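Where the Water Goes: Drinking Habits in the Tolentino Building
Project report, Introduction to Survey Methods
Stemport College

1. Why we did this

Our group wanted to study sleep. So did four other groups, and the instructor asked one of them to pick something else. We lost the coin toss. Water was the second item on our list, mostly because one of us was thirsty when we wrote it.

The question we settled on was simple enough. Do students in the Tolentino building drink more when a refill station is close to their room, or do they drink whatever they were going to drink anyway?

2. Method

We slid a paper survey under 244 doors. The survey had eight questions and fit on one page, which we considered generous. We got 100 back, one of them folded into a very decent boat. The boat was complete and legible, so it stayed in the sample.

In addition, 37 residents agreed to keep a drinking diary during one school week in June. They wrote down the time, the drink and the size of the container. We handed out a printed chart of container sizes, but most people ignored it and wrote "big cup."

The refill stations are the Tadow model, one at each end of the second floor. The third floor has none. It does have a vending machine run by Griltumeo, and that machine turned up in the diaries far more than we had planned for.

3. Results

Second floor residents reported more refills per day than third floor residents. They did not report drinking more in total. People upstairs filled larger containers less often, then carried them up the stairs with some bitterness (see the comments section of the survey, which we have left out for length and language).

Of the surveys returned, 80 said the writer "should drink more water." This was true of nearly everyone, including the people whose diaries suggested they were already doing little else.

We also asked where drinks are kept in the room. The desk won easily, ahead of the windowsill and the floor. A desk in a dorm room is also the kitchen counter and the bathroom shelf, so the drink has to compete for space.

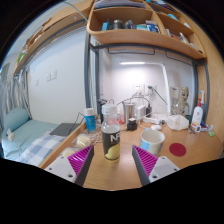
Figure 1. A bottle and a mug on a desk, with a toothbrush and toothpaste nearby.

4. Problems

The diary week fell right before finals, and coffee took over by the third day. We had no column for coffee. Several people drew one in.

Self-reporting is also a weak spot. One diary claims a refill at 4 a.m. every night, in the same pen and the same neat handwriting, and we have our doubts.

5. If we did it again

We would put a counter on the stations and stop asking people to remember things. We would also add the coffee column, and ask for sleep as our topic before anyone else got to class.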